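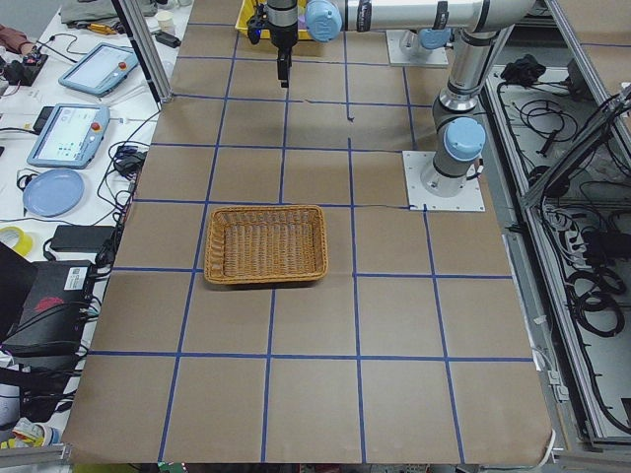

Zistthorpe packing room
Safety and tidiness check, worktable 8
Date of check: December 1, 2018
Checked by: Lejla Bošković
Read and commented by: Gorazd Kovačević, Sohail Usmani

Results are written as OK, Watch or Repair. Watch means that the thing can be used, but it must be looked at again in the next check. Repair means that work on that part of the table stops until it is done.

1. Table covering

1.1 Brown paper lies flat over the whole table
Result: Watch
Comment: There is a thin dark crease in the paper, on the right side. I passed my hand over it and it does not catch the glove. If it opens, please change the sheet and do not put tape over it. Last October we taped over a crease like this on another table and small boxes were stopping on it.

1.2 Paper has no tears and no oil spots
Result: OK
Comment: The new paper from Trellex is a little thicker than the old one. It is harder to fold under the corners, but it stays better in place.

1.3 Paper is fixed under the table edge
Result: OK
Comment: Checked by pulling with two fingers on each side.
Comment from Sohail: On the long side the clips are loose again. They hold, but I would like to have new ones before the next paper change.

2. Blue tape lines

2.1 All squares are closed by tape
Result: Watch
Comment: Near the middle some strips have small gaps. One can still see very well which square is which, so I did not write Repair.

2.2 Tape is straight
Result: Watch
Comment: Some strips near the middle are a little wavy. Fatos laid them and he says the tape was pulled too much when it was put down, and then it went back. For the next time – unroll a longer piece, lay it down without pulling, then press from the middle to the ends.
Comment from Gorazd: Straight enough for me. Let us not change the whole table for this.

2.3 Ends of the tape are pressed down
Result: OK
Comment: Two ends were standing up by the short side when I started. I pressed them again and after lunch they were still down.

2.4 Only masking tape is used for the lines
Result: OK
Comment: In the past somebody used packing tape for a quick repair and the paper came off together with it. Masking tape only, please.

3. Baskets and containers

3.1 Basket is whole, with no broken or sharp ends
Result: OK
Comment: I checked the wicker basket inside and outside, also under the rolled rim, where the small ends usually come out. If you find a loose end, cut it short with the side cutters from the drawer. Do not pull it.

3.2 Basket is empty before the work begins
Result: OK
Comment: Please look inside also when you are sure. Gladys Usuga once found the spare knife blades at the bottom of a basket, under a piece of paper of almost the same color.

3.3 Basket stands inside one square
Result: Watch
Comment: It was standing over two squares. This is a small thing, but the person who comes after does not know which square is taken. I ask everybody to put it fully in one square or take it off the table.
Comment from Sohail: The basket is not so much smaller than the square. It needs a second look when you put it down. I agree with Lejla.

3.4 Nothing heavier than 23 pounds is put in a wicker basket
Result: OK
Comment: For heavier things use the gray boxes under the window.

4. Packing tape and small tools

4.1 Rolls are clean and the end of the tape can be found
Result: OK
Comment: Fold the last bit of the tape under itself when you finish. It takes a moment and it saves the nails of your colleague.

4.2 Rolls are kept away from the table edge
Result: OK
Comment: A wide roll which falls can go a long way under the shelves. We had one person on his knees for it in October, and he hit his head when he came up. The injury was small but it is in the book.

4.3 Knives are closed and in the drawer
Result: Repair
Comment: One knife does not lock in the closed position. I took it out of use and put a red label on it. Fatos will order another of the Jindotow type with the blade that goes back by itself.

4.4 Tape for closing boxes is the right one for the weight
Result: OK

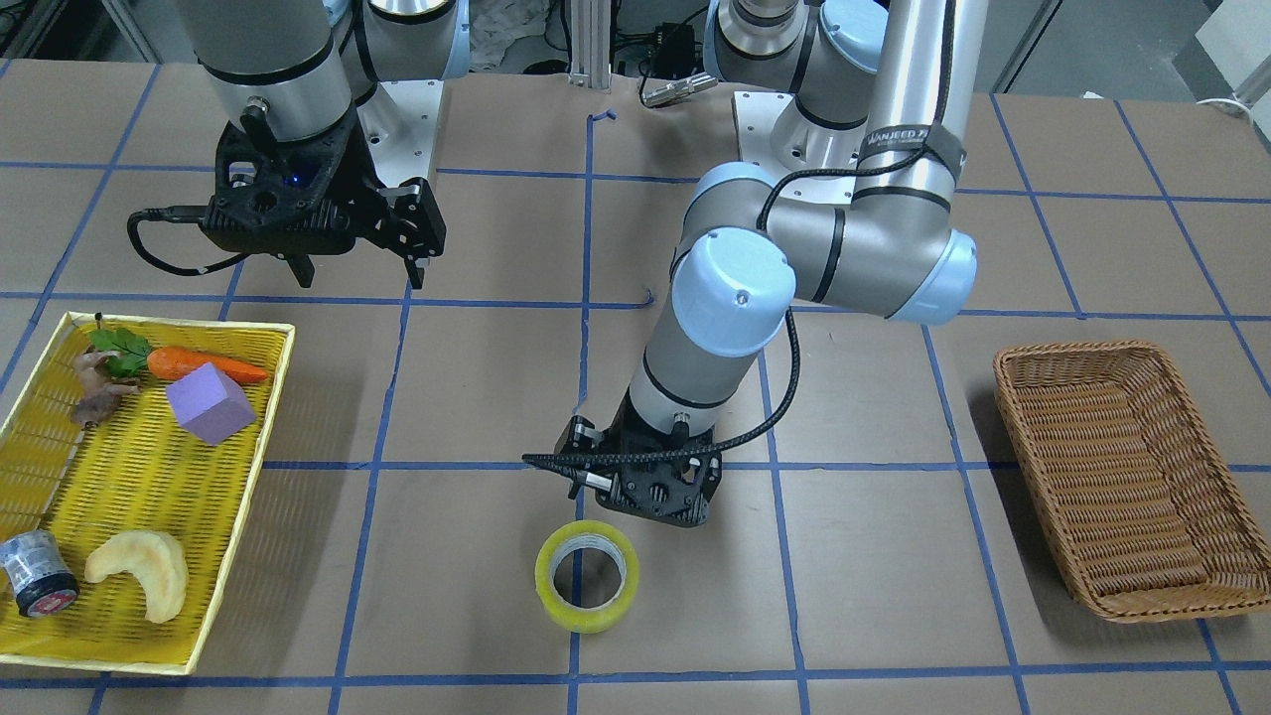
Can we still use a roll of clear packing tape when it has become a bit yellow?

Clear tape with a yellowish tint can be used if it still sticks well. Some tape has this tint already when it is new, so the color alone does not say much. Put a short piece on a spare box, wait a few minutes and pull. If it takes some of the paper with it, it is good. If it comes off clean, use the roll only for light inside packing.

5. Floor and passage

5.1 Passage at the front is free
Result: OK
Comment: The marked width is 32 inches and it was free for the whole length.

5.2 No pieces of tape or paper on the floor
Result: Watch
Comment: A few blue pieces under the table, and a long strip of brown paper by the bin. I removed them. Tape with the sticky side up is the worst, it goes with the shoe to the stairs.

5.3 Bin is not over full
Result: OK

6. To do before the next check

Fatos: order the knife, close the small gaps in the blue lines.
Sohail: new clips for the long side. The stock number in the Talavera catalog is 132, the short ones, please not the long ones as last time.
Gladys: tell the afternoon group about the basket and the squares.
Lejla: look again at the crease, write in this same sheet if it became longer.

Comment from Gorazd: Read and agreed. The clips can be bought together with the knife, one order is enough.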